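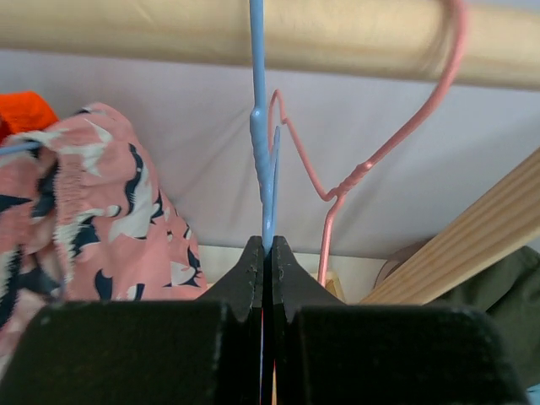 June, day 3 of the trial

Morning

I came at 9 and switched on both arms before I took off my jacket. The Zernik kit needs some minutes to find its zero positions, and I have learned to use this time for coffee. Yesterday I stood beside it and waited, and it felt like waiting for an elevator.

Today was for hangers. The first two days were for folding small towels, and there I have almost only good things to write. With hangers I am less sure. The sales page says "garments on and off standard hangers", and I would like to know what Zernik means by standard. We have the thin wire ones with colored coating, because Iyer uses them in all the shops and it is Iyer who will pay, if anybody pays. A thin wire is not an easy thing to hold. It turns in the grip. When the fingers close on the straight part it mostly holds well, but when they close near the twisted neck the whole hanger rotates slowly to one side, and then the arm is in the correct place with the hanger in a wrong one.

I did not touch any setting for the first hour. I promised this to myself, since in the last review (the Olleck machine, in winter) I corrected so many small things at the beginning that at the end I could not say what was the product and what was me.

First task: take a hanger from the rod and give it back to the rod. Eight attempts, five good. One of the bad ones was my mistake, I had moved the rack a little with my elbow and did not say this to the software. I wrote it down as bad anyway, with a note.

The leader handles are comfortable. My right hand is tired after one hour, the left is not. I must remember to put this in the report because the person in the shop will do it longer than one hour.

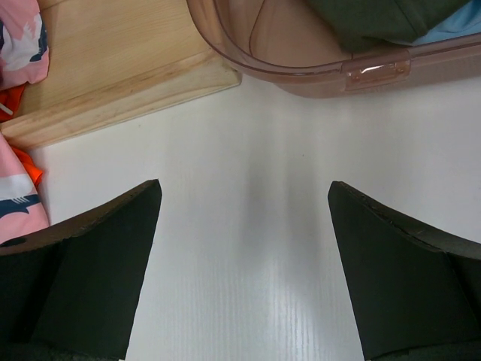
Fingers open over the table, before lunch. Green and light blue clothes in the container behind.

The white table is a question also. The light comes back from it into the wrist view, and I thought this would disturb the Skolletti software, which does the recognition of the cloth. I could not prove that it did. I laid a gray sheet on the table for a short time, it made no difference which I could measure, and I removed the sheet again. So I have to take back what I wrote yesterday about the table. I do not cross it out, but it was too quick.

Ate my lunch at the desk and read the manual, chapter about gripper care. The tips are a wear part. It does not say after how many hours one should change them, it says "when needed". I sent a question to Zernik support and asked for a number. The automatic answer came immediately and was very friendly.

After lunch

The orange knit piece was the most difficult and also the most interesting. It is soft and it stretches, so a fold that looks big enough to grasp becomes a different fold when the fingers arrive. The other fabrics keep their shape better. The shark print is good for the software, I suppose because there are many edges to look at, and the shirt was found every time today. The dark clothes are not so good. When two dark things hang next to each other, Skolletti wants to make one garment of them. I had this three times and I could see it in the overlay, one outline around both.

What I like very much is the use of two arms together. I let one arm stay high at the rod and worked with the other one lower, in the cloth. For this kind of job a single arm would be a poor choice, I am now convinced of it. The Olleck had only one, and I remember how the hanger swung away each time the cloth was pulled, and how I became angry with a hanger.

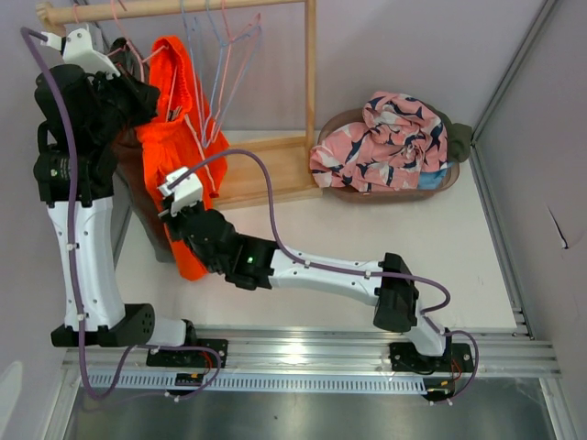
The cables are my main complaint, and I think it will stay my main complaint until the end of the trial. They are long enough, this is not the problem. But they have too much freedom, and when the elbow comes up I catch myself watching the cable and forgetting the garment. There are small clips on the arm and I would like more of them. A person in the shop will not have the patience. I wrote to Zernik about this too, in the same message thread, so that they do not think there are two of me.

Best run of the day: 53 seconds from the first movement until the fingers let go. By hand I need a few seconds for the same. I know that this comparison is unfair and I also know that Iyer will make it, so it is better when the number comes from me, with an explanation under it.

Around four o'clock the left arm stopped with a message about temperature. I let it rest and made a list of the files. After the pause it worked as if nothing had happened. The manual gives this message one line only, and the line repeats the words of the message. 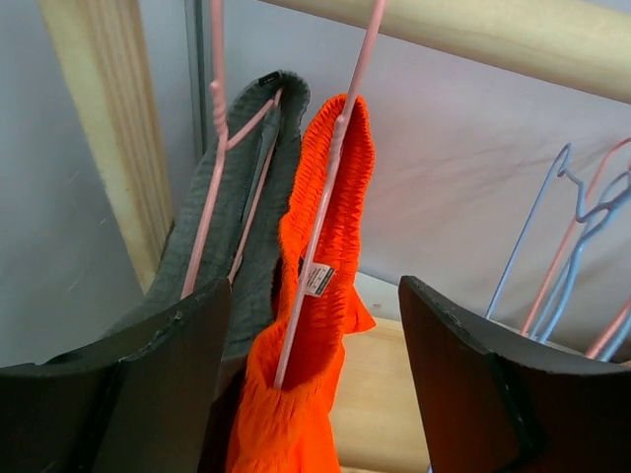

Evening

At home. My opinion of today, before I forget it.

The mechanics are better than I expected for this price. The rail is stiff, and after the arms are mounted they stay where they are mounted. The fingers are simple and I do not wish for more complicated ones, only for a tip which grips wire more surely. Perhaps a small groove. I made a drawing on the back of the delivery paper but it looks like a bird.

The software is good with colors and patterns and weak with dark on dark. The written instructions are the weakest part. I am not a native reader of English and still I found sentences where I am sure that the problem is not on my side.

For tomorrow: the same hangers, but with more space between them on the rod. Then the dark garments one at a time. Ask again about the tips. Bring a longer screwdriver, the short one does not reach the back screw on the right plate. Buy coffee.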